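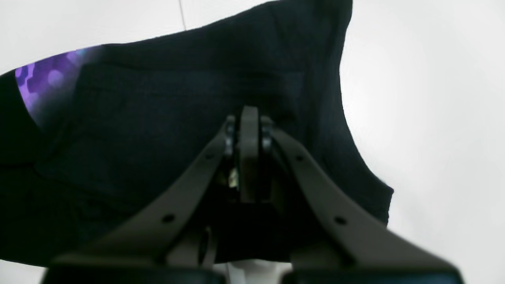 The third laboratory session compares two grippers on soft materials, using the same arm and the same controller throughout. Rigid blocks, covered in the earlier sessions, keep their shape when the fingers close. Cloth does not, and a grasp that works at one fold may fail at the next. A dark knit item with a purple hexagon print on one part is a useful case for study: the plain black area offers the wrist camera very little contrast, so creases are hard to locate there, while the print gives clear features to track. Students should also note how much of the wrist view is taken up by the gray linkage arms of the gripper itself, and mask that region before any processing.

Equipment
The Waria gripper uses a two-arm linkage with flat finger pads. The Siminska gripper closes in a straight line and has narrower fingertips. Both fit the Vaughan adapter plate. Tighten the plate by hand first, then with the supplied key.

Procedure
Each group completes 10 grasps with each gripper. Drop the garment from the marked height before every attempt and do not smooth it out. A grasp counts as successful if the cloth is lifted clear of the table and held until the controller timer ends. Partial lifts are recorded separately — they are not failures, and the report must treat them as their own category.

Data
The Illarberg set, available on the course server, holds some 2,000 earlier attempts recorded with the same camera settings. Groups may use it to check whether their own results are typical. Do not merge it with new data.

Reports are due before the February review. Questions on grading should be sent to Morfudd Pugh, course coordinator. Groups that need to repeat a run must reserve the bench again through the department office.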